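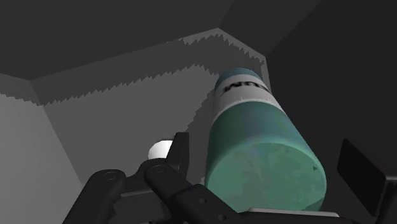
A teal bottle with a round base and a white label.

How Does Old Glass Become New Glass?

Have you ever stood at the kitchen sink with an empty jam jar, rinsing out the last sticky bits, and wondered where it goes after it drops into the recycling bin? It goes on quite a trip! Let's follow it, and we'll stop now and then to look at the interesting parts (there are a lot of them, so get comfortable).

What is glass made of?

Mostly sand. Yes, sand, a lot like what gets between your toes at the beach, only cleaner and paler. Glassmakers mix it with two other powders, soda ash and limestone. The soda ash helps the sand melt more easily, and the limestone makes the finished glass strong, so that it won't slowly dissolve when you pour your milk into it. That would be a very strange breakfast.

Where do the colors come from?

Tiny amounts of metal do most of the work. Iron turns glass green, and cobalt makes a deep, beautiful blue. If you have ever found a piece of sea glass on the shore, you were holding a bit of somebody's old bottle, rolled around by the waves until its edges went soft and cloudy.

Off to the sorting plant

In the town of Brulel, a truck comes by at 10 in the morning and collects the glass from the whole neighborhood. Oh, the noise it makes! You can hear it all the way down Lloyd Street. The truck drives to the plant at Wuvley, where moving belts carry the bottles and jars past magnets that pull out the metal lids. Next comes the sorting by color, and after that the smashing. The broken pieces have a funny name, cullet, and it rhymes with "mullet."

Into the furnace

The cullet is washed and tipped into a furnace with some fresh sand and powders. A pizza oven is hot, but a glass furnace is much, much hotter, more than 2000 degrees Fahrenheit. Everything inside melts into a glowing orange goo, a little like very thick honey. Blobs of the goo are cut off and dropped into molds, and air is blown in to push the glass against the sides, just as your breath fills up a balloon.

Now the new bottles have to cool, and they must do it slowly. Glass that cools too fast can crack all by itself, so the bottles ride through a long, warm tunnel called a lehr.

Can it happen again?

It can, over and over. Glass doesn't wear out when it is melted, so your jam jar might be a pickle jar next year and a juice bottle after that.

Try this at home

Ask a grown-up to help you look for the different colors of glass in your kitchen. Which color do you find the most? Leave any broken pieces for the grown-up to pick up, please.

Words to remember

Cullet: broken glass that is ready to be melted
Furnace: a very hot oven
Lehr: the tunnel where new glass cools down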